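### 4.2 The open day as a test site

The second part of the study took place at the Matix spring open day in April, in the ground-floor hall that the company shares with its training shop. We had run the sorting task for weeks in our own lab with the door shut, and we were eager to see what would change once people could walk up, ask questions and put their own hands on the parts. A great deal changed, and most of it was good for the work.

The stand had one arm, one table and one screen showing the wrist view. Luzius Moser ran the arm and Mareike Stüber talked with visitors. A round began when a visitor laid small hardware pieces on the table in any way they liked. The operator then picked the pieces up one at a time and moved them to the tray the visitor had named. We gave no rules about spacing or direction, and visitors took full advantage of this - they stood pieces up, laid them on their sides, and pushed them close together to see what the gripper would do.

The wrist view became the most popular thing at the stand. People who had been watching the arm from across the table moved over to the screen and stayed there, and the questions got much better once they did. From the side, a grasp looks easy. From the wrist, a visitor sees how little room there is between two metal parts, and how a curved part offers very different places to hold it. One layout, shown in Figure 3, started several of these talks.
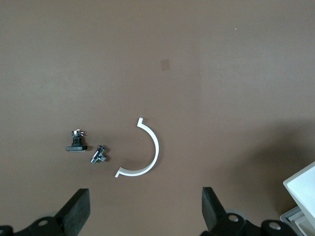 *Figure 3. Wrist view of a layout with the gripper open: black leveling foot, small silver fastener and white semicircular bracket.*

Visitors had strong opinions about which part should go first. Many chose the bracket, as it is the brightest and looks the easiest to reach. Those with shop experience tended to look at the gap between the leveling foot and the fastener and asked whether a finger would fit there at all. Birgit Wiegand, who teaches assembly at Fillerum, proposed taking the fastener across its shank with the wrist turned, and then leaving the foot for last. We liked this idea so much that we added it to the operator's list of grasps for the rest of the afternoon.

The bracket deserves a few words of its own. It is a thin curved band with a tab at each end, and it rests on its edge, so the fingers can close on the band itself or on a tab. Our planner, Skullus, scores both. In the lab we had set it to prefer the band, where the two sides of the pad meet more evenly. At the open day we let visitors pick the grasp point by touching the screen, and we recorded their choice next to the planner's. We had expected the two to agree most of the time. Visitors went for the tabs far more often than we had guessed, and when asked why, they usually said that a tab looks like a handle. We find this a lovely result, and we come back to it in Section 5.

We held 12 guided rounds over the day, each with a small group, and between them the table was free for anyone to try. Four of the guided rounds used layouts set by trainees from Dalisay. Their layouts were the tightest we have worked with, and they have now become part of our standard set.

Two practical points are worth passing on to other groups. First, the light in a public hall moves with the people in it. Shadows came and went on the table as visitors leaned in, and the part detector had to be tuned again before lunch. Second, small marks build up on a tabletop that is touched all day. Henrik Hellwig wiped it down between the guided rounds, and we now add small specks and faint patches to our training images on purpose.

Dörte Stüber kept written notes of the visitors' remarks, and these notes are the source for the coding scheme in Table 2. Remarks were grouped by what the visitor was looking at when they spoke - the arm, the screen or the parts themselves.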